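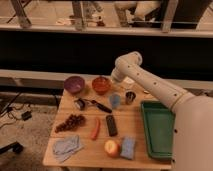 D'après Softić, cinquante démonstrations suffisent pour que le bras range tout seul une table comme celle-là. Vous y croyez, vous ?

posté par racine_de_moins_un, mardi 15 mars 2022
Rubrique : Robotique > Apprentissage par démonstration

Bonjour à tous. Je reprends la tâche de rangement de notre atelier à Vesville. Le principe est classique : un opérateur guide le bras à la main (ou le pilote à distance avec la manette Dorport, selon les jours), on enregistre les trajectoires et les images de la caméra fixe, on entraîne une politique là-dessus, et ensuite le bras est censé se débrouiller. La consigne : les fruits dans les bols, le reste dans le bac vert.

La notice de Softić, dont on utilise le logiciel, annonce cinquante démonstrations « par tâche ». Je veux bien, mais par tâche, ça veut dire quoi ? Prendre une pomme et prendre un torchon roulé en boule, pour moi, c'est déjà deux métiers différents. Une grappe de raisin, je ne sais même pas comment je la montrerais proprement : par la tige, par le milieu ? Chaque opérateur fait à sa façon et tout part dans le même jeu de données.

Autre point : guidage à la main ou téléopération ? Avec la main sur le bras, c'est plus fluide, mais l'opérateur apparaît sur toutes les images et je soupçonne le modèle de s'en servir. À la manette, les mouvements hésitent, on rate la prise, on recommence, et je ne sais pas s'il faut garder ces essais.

Si quelqu'un a une expérience vérifiable (pas une vidéo accélérée de salon), je suis preneur.

lambda_vieux
Meilleure réponse selon l'auteur du sujet

Non, je n'y crois pas, en tout cas pas dans ces conditions. Le chiffre de la notice est probablement juste pour un objet, un bol, un éclairage, et le bol toujours posé au même endroit. Dès que vous mettez sur la même table du rigide, du mou et du fragile, il ne veut plus rien dire. Demandez-leur combien d'objets il y avait dans leur essai et combien de positions de départ. Moi je l'ai demandé, on m'a renvoyé la notice.

Ce que je ferais à votre place :

Commencer par la pomme et l'éponge, à l'exclusion de tout le reste. Laissez les autres objets sur la table si vous voulez que le modèle s'habitue au fouillis, mais n'y touchez pas pendant les démonstrations.

Écrire une règle de prise par objet et l'afficher. Le raisin, on le prend au milieu de la grappe, en venant du dessus, et tout le monde fait pareil. Si la moitié des opérateurs le prend par un bout et l'autre moitié par l'autre, la politique risque de faire une moyenne et de fermer la pince dans le vide.

Changer l'ordre et la place des objets à chaque enregistrement, y compris celle des bols. On oublie toujours les bols. Chez nous ils étaient restés au bord du fond pendant toute la campagne de septembre, et le jour où on les a déplacés, le bras a lâché sa pomme là où était le bol la veille.

Garder à part des positions jamais montrées, et n'évaluer que là-dessus. Les taux de réussite mesurés sur les positions d'entraînement ne m'intéressent pas.

Pour votre question du guidage : téléopération, sans hésiter, si la caméra fait partie des entrées. Votre soupçon est fondé. Le guidage à la main reste défendable si vous rejouez ensuite la trajectoire sans personne devant l'objectif et que vous filmez à ce moment-là, mais avec un torchon le rejeu marche mal, il ne se replie jamais de la même manière.

Quant aux essais ratés, gardez ceux où l'opérateur se rattrape, jetez ceux où il abandonne. Et étiquetez-les, vous changerez d'avis dans trois semaines.

mireille-en-mode-manuel

Pas tout à fait d'accord sur la manette. On a eu la Dorport et le retour d'effort est inexistant, donc sur les objets mous l'opérateur serre trop, et le robot apprend à serrer trop. Pour le torchon et le raisin je reste au guidage direct, quitte à y passer presque deux fois plus de temps avec le rejeu.

Je me méfie aussi des gobelets. Un gobelet translucide et un gobelet en métal à côté, pour une caméra, c'est une plaie : l'un se voit à peine, l'autre reflète tout ce qui passe. Filmez le matin et l'après-midi, sinon vous saurez ranger un gobelet à une seule heure de la journée.

zzbras

nous on a pris le pack Zornberg et ca marche tres bien, suffit de suivre le tuto

lambda_vieux, en commentaire

Ça marche très bien sur quels objets, et sur combien d'essais ?

racine_de_moins_un, en commentaire

Merci. Je repars avec la pomme et l'éponge, les bols déplacés à chaque fois, et une règle de prise affichée à côté du poste. Pour le torchon je vais tester les deux méthodes sur le même jeu de positions, je ne me fie pas plus à vos impressions qu'aux miennes. Je reposterai les chiffres ici, bons ou mauvais.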